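Tuesday, October 9, 2018

OK so a little thread about the drinks table, since I keep posting about it in pieces and people keep asking me which cups I ended up with.

Quick recap if you missed it: I wanted one spot where people can get a drink without opening every cupboard in the place. One surface, a few cups, something to pour. I've been going back and forth on this for 40 days and yes I know that's a lot of days for a table.

The table is the white Kullard. I went back and forth with the oak-look one (prettier in the store!) but this corner gets gray in the afternoon and the white one helps. It does show every ring and every crumb, so I wipe it a lot more than I wiped the old one.

Cups are from Tornus, the plastic tumblers. I had glass in there first. Glass lasted one birthday. Plastic it is, and I'm fine with it, they weigh nothing and I can stop hovering over people.

I let myself buy mismatched colors for once. Everyone picks a color and sticks with it all evening, so there's way less "is this mine?" and way less washing up. Best thing I've done for this kitchen all year.

The lineup order is a whole separate fight. I want them against the wall so the front stays free for pouring. Then somebody puts one back a bit off and it stays that way for a week, because I refuse to be the person who straightens cups. (I am the person who straightens cups.)

Anyway, pics of how it looks now:
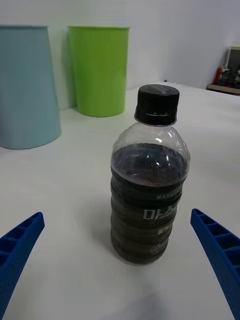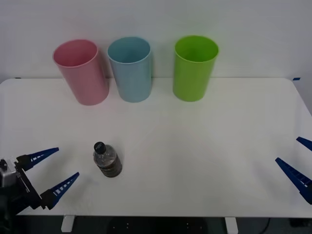
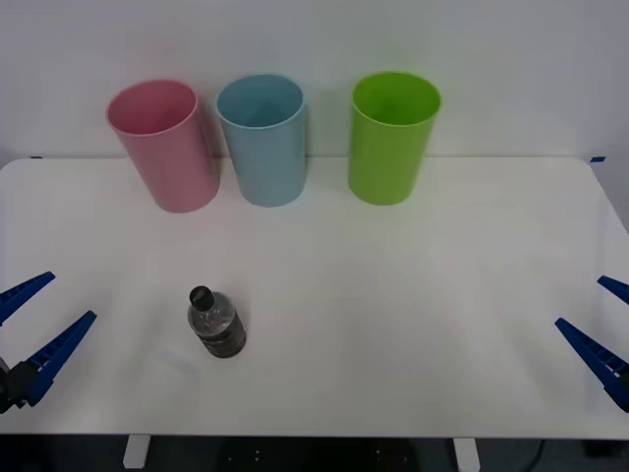
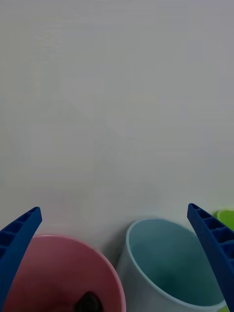 Bottle up close in the first one, pink, blue and green along the wall in the two middle ones, mostly bare tabletop in the last.

I know, I know, the gap. Pink and blue are practically touching and green is off on its own. I kind of like it? It looks like a group photo where one cousin showed up late.

And green is LOUD. It looked much calmer on the shelf at Tornus. Pink and light blue are so soft together and then there's this lime thing at the end yelling hello. Keeping it though. It's always the first one picked.

For anyone asking about the bottle, it has a black cap and Korean writing on the label, and I love the ridges on it. I pick up bottled coffee at Cindora when I go, that little grocery on Insaurralde, and they have a whole cold shelf of the stuff. The owner rotates it constantly, so if you like one, get extra. I've learned this the hard way with a barley drink I still think about.

Bottles with a real screw cap are the only kind I put out now. Cans are nice but once one is open you're committed, and half my guests want two sips of coffee and then to talk for an hour.

Still on my list: a tray. I had a tray on there for a while and it ate up half the space, and then everyone piled keys and mail on it. So if I get one it has to be small, like bottle-and-one-cup small. Send me links, I'm picky but I do look at everything.

Also thinking about a shelf above the table, since that wall is completely plain and I go back and forth between "calm" and "dentist." A friend voted for a framed print. The rest of the group chat voted for leaving it alone. The group chat is probably right but I'm a bit stubborn about walls.

Oh and the blue tape on the back corners stays for now.

The post about the old cart got 278 replies, which is wild for a post about a cart. I read them and I took the advice on fewer things on the surface. I had napkins, straws, a plant, a sugar bowl and a candle all fighting for room, and I don't miss any of it except maybe the plant.

Next up is the cupboard under the sink and I'm dreading it. If you have a good way to store 7 half-empty bottles of dish soap, my replies are open.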